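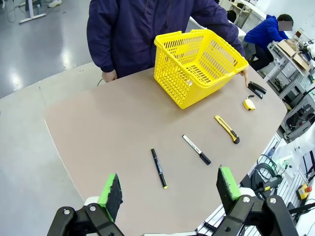 Morena Valentini wrote to us after the last edition to say that the light-leak test should come before the cables are dressed and not after it, and the order of steps in this section has been changed accordingly. Users who have worked from the earlier edition should read the section through once before starting.

Instruments > Cosmic-ray detectors > Set-up guides

Search this manual Go Advanced search

Section 4. Setting Up the Varnus Muon Telescope

4.1 Scope

This section covers the assembly, light-leak test, high-voltage adjustment and first coincidence run of the Varnus muon telescope in its two-paddle form. The four-paddle form is covered in Section 6. Installation below ground, as at Jallholm, is covered in Section 9 and requires the written approval of the site.

The work should be carried out by two persons, at least one of whom has completed the high-voltage briefing. Set aside one full morning for assembly and testing. The first coincidence run is normally left overnight.

4.2 Before you begin

Confirm that the following have been delivered and are undamaged:

Upper paddle and lower paddle, each with photomultiplier tube fitted
Support stand with two shelves and four clamps
Ruggiero high-voltage supply with power cord
Two high-voltage cables (red jacket)
Two signal cables (black jacket), matched in length
Coincidence unit
USB cable and Mellero software license card

CAUTION: Do not remove the black wrapping from either paddle. Exposure of the photomultiplier tube to room light while high voltage is applied will damage the tube permanently. Damage of this kind is not covered by the warranty.

NOTE: The matched signal cables are tied together at the factory and carry the same serial number. If they become separated from each other, do not substitute a general-purpose cable. A difference in length shifts the timing between the two paddles.

4.3 Assembling the stand

1. Place the stand on a level floor, away from radiators and direct sunlight. The feet may be adjusted by hand.

2. Fit the lower shelf in the bottom set of slots. Fit the upper shelf in the top set. Do not tighten the shelf bolts at this stage.

3. Lay the lower paddle on the lower shelf with the label facing up and the tube pointing toward the back of the stand.

4. Lay the upper paddle on the upper shelf in the same orientation.

5. Align the edges of the two paddles using the plumb line supplied. The edges should agree to within 3 mm along both sides.

6. Tighten the shelf bolts, then close the clamps until they touch the paddle. Do not force them. Pressure on the scintillator can open fine cracks in the plastic, and light is lost wherever a crack forms.

NOTE: The rate of coincidences depends on the distance between the shelves. Record this distance in the log sheet at the back of the manual. It must be entered in the software in step 4.6.3, and results from two instruments cannot be compared without it.

4.4 Connecting the high voltage

WARNING: The Ruggiero supply can deliver up to 2,000 volts. Never connect or disconnect a high-voltage cable while the supply is switched on. After switching off, wait until the front-panel lamp has gone out completely before touching any connector.

1. Check that the supply is switched off, that both control dials are at zero and that the power cord is not yet in the wall outlet.

2. Connect one red cable from output A to the upper paddle. Turn the locking collar until it clicks.

3. Connect the second red cable from output B to the lower paddle in the same way.

4. Connect the black signal cables from the paddles to inputs A and B of the coincidence unit. Leave the cables loose for now.

5. Plug in the supply and switch it on. The lamp should light green. If it lights red, switch off and go to Section 11, Fault Finding.

6. Raise dial A slowly to the value printed on the test certificate of the upper paddle. Take at least one minute. Repeat with dial B for the lower paddle. The two values will not be the same.

CAUTION: Do not exceed the certificate value in an attempt to raise the count rate. The additional counts are mostly noise from the tube.
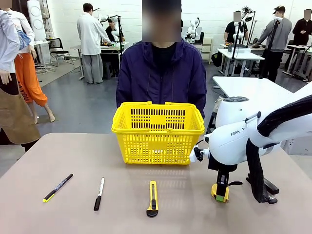
Several users have asked whether the tubes must be left to settle before the light-leak test, and one of them reported that her readings fell steadily through the first afternoon and then held. Such a fall is expected. A tube that has been stored in a lighted room, even fully wrapped, may take several hours to become quiet. The test described below may be started once two readings taken ten minutes apart agree with each other.

4.5 Light-leak test

1. Turn on the room lights. Set the coincidence unit to SINGLES and select input A.

2. Note the count shown after one minute.

3. Turn off the room lights, close any blinds and repeat the reading.

4. Compare the two values. If the reading with the lights on is clearly higher, a leak is present.

5. To find a leak, turn the lights back on and cover the paddle with a dark cloth, one portion at a time, watching the rate display. The rate drops when the leak is covered. The most common place is the joint between the paddle and the tube.

6. Switch off the high voltage, seal the place with two layers of the black tape supplied, restore the voltage and repeat the test from step 1.

7. Select input B and carry out the same test on the lower paddle.

8. When both paddles have passed, dress the cables along the rear leg of the stand with the straps provided. Avoid sharp bends.

NOTE: Ordinary electrical tape is not a suitable replacement. Some kinds are partly transparent to red light, and the adhesive hardens with age.

4.6 First coincidence run

1. Set the coincidence unit to BOTH. Set the window to 200 ns.

2. Connect the USB cable and start Mellero. Enter the license number when asked.

3. Open Instrument, then Geometry, and enter the shelf distance recorded earlier.

4. Choose New Run. Enter a run name, the building and the floor. The number of concrete floors above the instrument affects the rate and should be written in the comments field.

5. Press Start. Counts should appear on the display within the first minute. If none appear, confirm that both inputs show a singles rate before changing any other setting.

6. Leave the instrument undisturbed until the following morning. The stand must not be moved during a run.

7. Press Stop, then Save. The software writes one data file and one summary sheet. Keep both.

The reference telescope in our test hall, run for one hour with the shelves in the positions given above, recorded 106 coincidences in its final acceptance check. Your own figure will differ with altitude, shielding and air pressure. It should, however, be steady from hour to hour within the statistical range shown on the summary sheet. A slow drift across a full day often follows the barometer and does not indicate a fault. Section 8 explains how to apply the pressure correction.

4.7 Shutting down

1. Stop any run in progress and save the data.

2. Turn dial A and dial B slowly to zero.

3. Switch off the supply and wait for the lamp to go out.

4. Unplug the power cord.

WARNING: A paddle may hold a charge for a short time after the supply is off. Leave the red cables connected if the instrument will be used again in the same place.

If the telescope is to be stored, return each paddle to its original carton, lying flat, and keep the test certificates with the paddles to which they belong.

This site uses cookies to remember your manual language and recent searches. Accept Manage settings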